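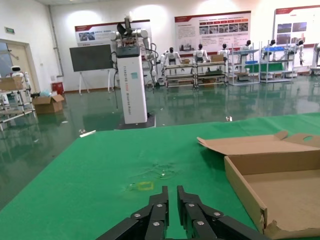
Figure 4-1. Wrist camera view over the table at station 19, with the yellow square ahead of the gripper.

4.2 Setting up the cable transfer table

This section covers daily set-up of the Dorwood cable transfer cell. Operators must have completed the Fletdale floor induction and must know the location of the emergency stop before entering the marked area.

1. Lay the green cloth so that it covers the far part of the table. Leave the near part bare. Smooth out large creases by hand.

2. Check that the yellow square is fully visible from the wrist camera. Replace the tape if a corner has lifted.

3. Place two open cardboard boxes side by side, lids leaning back toward the far edge. The cables to be moved go in the right-hand box. The left-hand box starts empty.

4. Set arm speed to 300 on the controller and confirm that the display shows program 738. 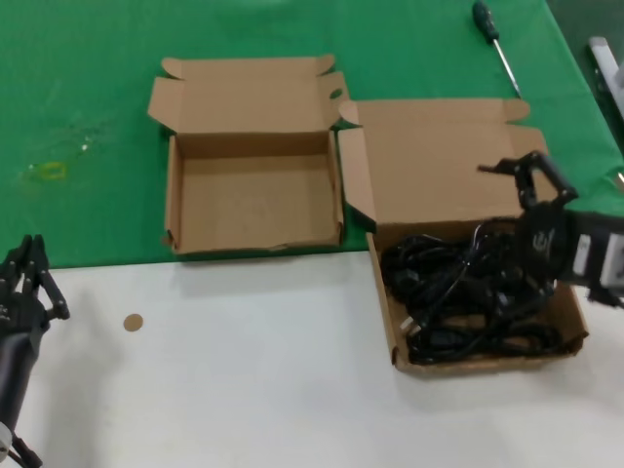
Figure 4-2. Right gripper in the cable box. The box to its left is empty.

CAUTION: Keep hands clear of both boxes while the arms are powered. Tools must be returned to the cabinet before a run is started.

NOTE: Small torn areas on a box are acceptable. A box with a split corner or a lid that will not stay open must be replaced.

4.3 Wrist camera check

Carry out this check at the start of each shift and after any work on the gripper.

1. Move the arm to the viewing position and hold it there.

2. Open the live view. Both gripper fingers should appear at the bottom of the picture, with the yellow square beyond them.

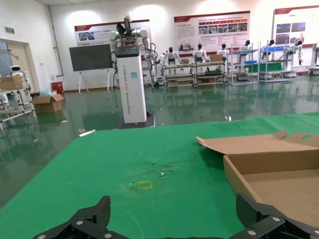

3. If the square is hidden by a finger, loosen the camera clamp, adjust the angle and tighten the clamp again. Repeat step 2.

4. Inspect the screws on the finger links. Report any that are loose or missing to Yolanda Villanueva, cell maintenance, and do not run the arm until they have been replaced.

5. Record the result on form 602.
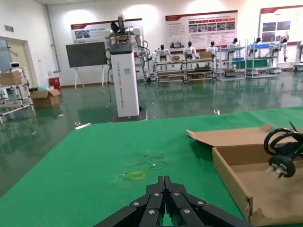
Figure 4-3. Gripper above the table, with a coiled power cord at the open box on the right.

4.4 Cords with plugs

Power cords are stiffer than signal cables and may rise above the wall of the box. Stop the arm and press the cord down before continuing. Do not tie cords together.

If a cord catches on a finger, press the emergency stop and release the cord by hand. Restart from step 4 of section 4.2.

Requests for changes to this procedure should be sent in writing to Carter Tremblay at the Fletdale office.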